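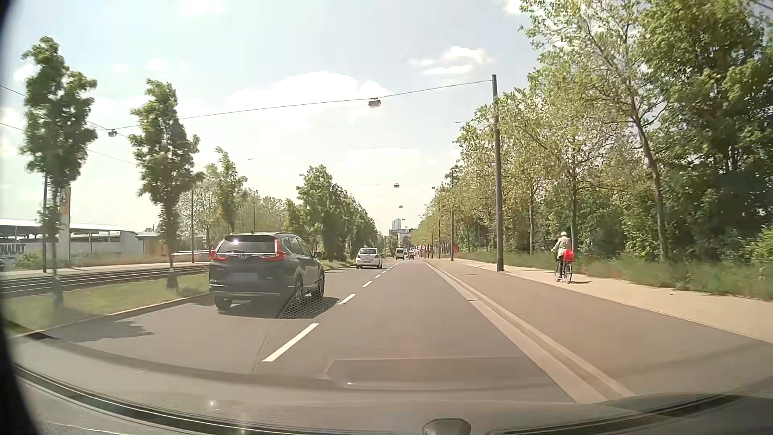

Getting There: How Students Travel to the Honetska Campus
Project report, Introduction to Community Research

Why we chose this topic

When our group first sat down to pick a topic, we spent most of an hour complaining about how hard it had been to get to the meeting. One of us had missed a bus by a minute, another had driven in from the far side of Alvarado and then circled the lot, and the two who live in residence were very pleased with themselves and said so. By the end of it we had our topic, and we are still a little surprised that it took us that long to see it.

Honetska is a small campus that sits well outside the town centre. There is one bus route, a paved path that most people use for walking the dog, and the highway. The student handbook says the campus is "easily reached by all modes of travel," and we wanted to find out whether the people doing the travelling would agree.

What we did

We made an online survey with 14 questions and sent the link to the student mailing list, which reaches 2000 people. We also put up posters near the library and outside the cafeteria. The survey stayed open for three weeks in the fall term, and 553 students filled it in. That was far more than we had hoped for, and we would like to thank everybody who took the time, including the person who used the comments box to send us a recipe for lentil soup.

After that we held short interviews with 40 students who had ticked the box saying they would be happy to talk. Most of these were done over coffee between classes and lasted ten minutes or so, although a few went on much longer once we got onto the subject of parking.

Two of us also rode the bus at different times of day and kept a notebook. We did the Sunday service as well, and we will come back to that.

What people told us

Driving was the most common way of getting to campus, which we expected. What we did not expect was how many drivers said they would happily give it up. Again and again we heard that the car was a second choice, taken up after a term of trying to make the bus fit around an early lab or an evening shift at work. Students living in Cedach, the newer neighbourhood past the river, were the most likely to say this. The bus does stop in Cedach, but only on the far edge of it, and several people told us that by the time they had walked to the stop they were in no mood to stand there waiting.

Carpooling came up a good deal too. It seems to work beautifully for people in the same program, who share a timetable and usually know each other already, and hardly at all for anyone else. One nursing student described her carpool as the best part of her week. A first-year arts student said she would love to join one but had no idea who lived near her or how she would ever ask.

Cyclists were a small group and a cheerful one. They like the path, they like arriving awake, and they would all like somewhere covered to lock up. A couple of them ride right through the winter, and we admire them very much without planning to copy them.

Cost mattered to nearly everyone. The campus has 1314 parking spaces and a permit is sold by the term, so a student who only needs to drive twice a week pays the same as someone who is there every day. We heard about this one a lot. People were quite polite about it, on the whole, but it was clearly a sore spot.

On the bus

Our own rides were more pleasant than the survey had led us to fear. The drivers were friendly, the seats were clean, and on weekday mornings there was room for everybody. The trouble is the gaps. Between mid-morning and mid-afternoon the service thins out, and a class that finishes ten minutes late can mean a long wait at the shelter. On Sunday the route skips campus altogether and stops at the Jenent shopping plaza instead, so anyone heading to the library has a good walk at the end of it. We did that walk in the rain with a borrowed umbrella.

Problems with our study

People who are annoyed about something are more likely to answer a survey about it, so our results may lean toward the grumblers. We also forgot to ask whether people had a driver's licence, and had to leave out a whole section we had planned on that. If we did it again we would try the questions out on a few friends first.

What we would suggest

A permit for part-time drivers, even a simple punch card, would be welcomed by a lot of students.
A carpool board, sorted by neighbourhood instead of by program.
One extra bus in the early afternoon.
A roof over the bike racks beside the gym.

We have sent a copy of this report to the student services office, and they have invited us to come and talk about it in December. Three of us will be taking the bus.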